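4.2 Controller comparison in the simulated apartment

The earlier sections reported that the Skurix controller beat the Painemal baseline on the tabletop tasks. We did not trust that result very far. Tabletop tasks start with the arm in a good place, the object in plain view and the target a short reach away. A controller can do well there by learning one smooth motion and a little correction at the end. We therefore ran both controllers again in the Skultthorpe apartment, a simulated home in which the mobile base has to get through a door and find its object before the arm does anything at all.

Both controllers used the same arm model, the same Rerier two-finger gripper and the same policy input of one head camera. Each was trained on 4,000 simulated demonstrations and given 46 test episodes, with start poses drawn once and then reused for both. We kept the bathroom for testing only. Figure 3 shows two views of the apartment, (a) the bathroom from standing height and (b) the tiled floor with an open door and a dark cabinet at the far end.

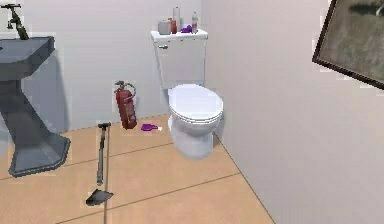
Test episodes asked for one of two things: take a named item from the top of the toilet tank, or pick up the small purple object from the floor. The tank items stand close together, and a gripper that opens wide will touch a neighbor before it closes on its target. We counted any contact that moved a neighbor as a failure. The original Skurix scoring does not do this, and we think it should, as a person at home would hardly accept a bottle knocked into the bowl or onto the tiles as the price of fetching another one.

Under the looser rule, Skurix completed 18 of the 46 episodes. Under ours it completed 5. Painemal also completed 5 under our rule, though not the same ones. We would not read the tie as showing that the two are equally good, given how few successes there are to compare. It does show that the lead seen on the tabletop cannot be taken for granted in a room with walls.

Much of the lost ground came before any grasp. Skurix tended to drive the base in close and then reach, which leaves the elbow little space between the sink and the tank. Painemal stopped farther back and more often ran out of reach. Neither controller recovered well from a bad stopping place. We had expected the base to back off and try again, and the training data do contain such moves, but in testing we saw them rarely and could not link them to any change in the camera input.

The walk-in portion raised a separate doubt. Episodes that began outside the bathroom were scored in the first version of our script from the moment the base crossed the threshold, so time spent drifting in front of the door went unrecorded. We rescored all of these from the start pose. 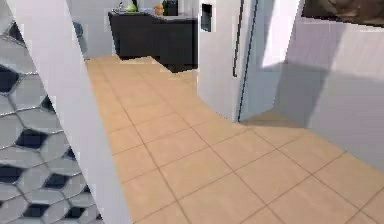 Long stretches of plain floor and white wall give the head camera little to hold on to, and position error grew over them for both controllers. It fell again when strongly patterned surfaces came into view. This may flatter the simulator. Tile seams are rendered clean and evenly lit, and a policy can lean on them in a way that might not survive a dull floor, a rug or a lamp switched off. We tested one change of lighting only, and it lowered success for both controllers by a similar amount.

Two further limits apply. Contact between the fingers and thin or light items is modeled crudely, so some grasps scored as slips might hold on hardware, and the reverse is just as possible. We also did not tune Painemal for the mobile base beyond its default gains, while the Skurix release came with settings meant for one. Until both have had equal tuning, we regard the ranking in Section 4.1 as a statement about tables.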